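Thread on thread tension during robotic knot tying, and why we stopped using a fixed pull distance. Long, mostly method, some results at the end. 1/

Background for people outside surgical robotics. Tying a knot with two instruments is usually split into phases: wrap, grasp the tail, pull through, lay the throw flat, tighten. Most published pipelines treat the last phase as a position command. Move the jaws apart by a set distance, stop, release.

A position command is easy to write and easy to replay. It also assumes you know how much slack is in the thread when the pull starts. You don't. Slack depends on where the grasper happened to pick up the thread, how the loop fell, and how much length earlier stitches used up.

We had a version of Kullura (our tying controller) that used a fixed distance for most of a year. On a fresh thread it looked good. By the later stitches in a row the same command would either leave the throw loose or drag the tissue edge over the opposite one.

There is no force sensor at the tip of our instruments. There are motor currents at the far end of a cable drive, and those mix thread tension with cable friction, wrist angle and the weight of the shaft. We tried for a long time to get a clean tension number out of them.

Short version of that attempt: in air, with the wrist straight, the current-based estimate is usable. With the wrist bent, the friction term changes sign whenever the joint reverses, and a joint reversal is what happens when you start to tighten. So the estimate is worst at the moment you need it.

The current approach drops the idea of a tension number. We ask for one thing only, a slack-to-taut event. When does the segment between the two jaws stop being a curve and become a line? After that event, distance commands mean something again.

Two signals feed the detector. One is visual: segment the thread between the jaws, fit a curve, track how far it departs from the straight chord. The other is the change in motor current over a short window. Either one alone fires too early or too late. We require agreement.

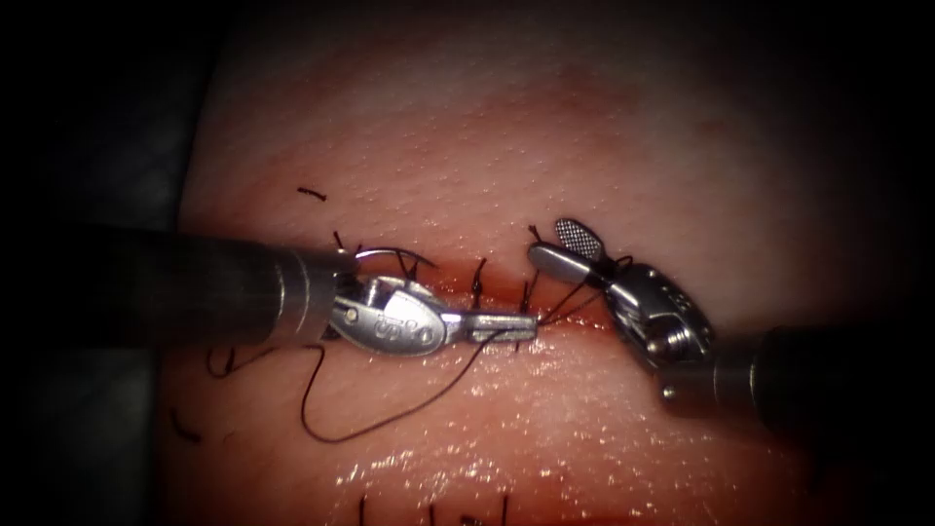 The segment the detector cares about is the one held between the two sets of jaws. Everything else in view is a distractor, and there is a lot of it. The thread also hangs in a wide loose loop under the left jaws, and to a plain color-based segmenter the loop and the taut strands are the same black object. The tails standing up along the incision are black too, and so are the scraps lying on the pad. A skeleton extracted from all of that will happily run from a taut strand into the loop and report that the thread is slack.

What fixed it was ordering. We don't segment all the thread and then look for the useful part. We start at the grasper tip, which we know from kinematics plus a visual correction, and trace outward along the thread until we reach the other jaws or lose confidence. Anything not connected to that trace is ignored, whatever its color.

Crossings are the remaining problem. Where the traced strand passes in front of an old tail, the tracer has to pick a direction. It keeps heading unless the evidence for turning is strong. This is an ordinary choice and it works because a nearly taut thread has very little curvature to begin with.

It works less well early in the pull, when the strand still curves. We handle that by not asking. The detector is gated off until the jaws have separated past a minimum distance, chosen per throw.

A note on glare. A moist pad reflects, and a highlight next to a dark thread can cut the trace in two. We bridge gaps up to a fixed length if the headings on both sides agree. Longer gaps end the trace and the controller falls back to a slow pull with the current signal only, at a stricter threshold.

People ask about the needle. During tying, a curved needle held crosswise in the jaws sticks out well beyond the tip and can catch on a tail or on the other wrist. The planner carries the needle as a swept arc attached to the jaws, with a margin. Most of our rejected plans are rejected on that arc.

After the taut event, the tightening phase is a short move split evenly between the two arms, along the direction needed to lay that throw flat. Splitting it matters. If one arm does all the pulling, the knot walks toward it and the wound edge follows.

Stopping rule: stop at the planned distance or when the knot center has moved sideways past a limit, whichever comes first. Knot center is tracked in the image. We don't try to infer tightness from it, only drift.

Data. All work is on tissue pads, no animals, no patients. The evaluation set is 558 tying attempts recorded on our Tenavach bench. Each attempt is 3 throws. A human operator can halt a run at any point, and every halt is scored as a failure regardless of what the knot looked like.

Baselines are the old fixed-distance controller, a current-only detector, and a vision-only detector. All conditions share the same wrap and grasp code, so differences should come from the tightening phase. Order of conditions was shuffled within each pad to spread out wear.

Results in words, since the tables need more space than this. The combined detector gave fewer loose throws than any baseline. Against fixed distance the gap is large and grows with position in the row. Against vision-only the gap is small and mostly comes from attempts with broken traces.

Current-only did worse than I expected. It is fine on the first throw and poor on the second, where the wrist is usually bent further. I had hoped a better friction model would rescue it. We spent 8 weeks on one and it moved the result very little.

Over-tightening, meaning visible puckering of the pad at the stitch, did not go away. It is lower than fixed distance and about level with vision-only. The detector says when slack ends. It says nothing about how much pull the pad will take after that.

Failure cases, grouped by cause. First: the grasper picks up two strands in place of one. The trace then follows one of them, which may be taut while the other is still slack. We detect this sometimes, from the width of the thread at the jaw, but not reliably enough to act on it.

Second: the tail slips in the jaw during the pull. In the image the strand looks straight and stays straight while the thread slides through. Current drops a little. We now compare the jaw separation to the visible thread length, which catches slow slips and misses fast ones.

Third: the trace jumps to an old tail right next to the grasper tip, before there is enough heading to reject it. More likely late in a row, when there are more tails near the working area. Trimming tails shorter would help. We left the trim length alone for the whole study so the conditions stayed comparable.

Things we didn't test: other thread colors, monofilament, pads with blood pooling over the stitch line, any camera motion. The camera is fixed. A moving endoscope would need the tip correction to run much faster than it does now, and I would not assume the rest carries over.

Also not tested: knot security. We scored looseness and puckering by inspection, with 3 raters blind to condition. Pulling knots apart on a load cell is the obvious next measurement and it is being set up. Until then, please don't read "fewer loose throws" as "stronger knots".

Compute is modest. The trace runs on a crop between the two tips, so cost depends on tip separation and hardly at all on image size. The segmenter is a small network trained on hand-labeled crops. Labels follow the centerline of the thread and were drawn by the same people who run the bench.

One labeling detail that cost us time. Early labels stopped at the edge of the jaw. The network learned that thread ends near metal and cut the trace short there. Extending the labels a few pixels into the jaw fixed it, and we relabeled the full set in August.

A question from a preview talk: why not learn the whole tightening phase end to end from teleoperated demonstrations? We have a policy like that running under the name Lovunham. It ties well on the pads it has seen. When it fails I can't tell whether it misjudged the slack or the direction, and I wanted one piece of this I could debug.

The two may meet. The taut event is a useful label for demonstrations, and we are adding it as an auxiliary target. No results yet.

Code for the tracer and the event detector goes up with the paper. The arm interface won't, as it is tied to our bench hardware. The logged jaw poses, motor currents and crops for all attempts will be included, halted runs too, marked as such.

If you work with cable-driven wrists and have a friction model that survives joint reversal under load, I'd like to compare on the same logs. The format is plain and documented. Replies are open. /end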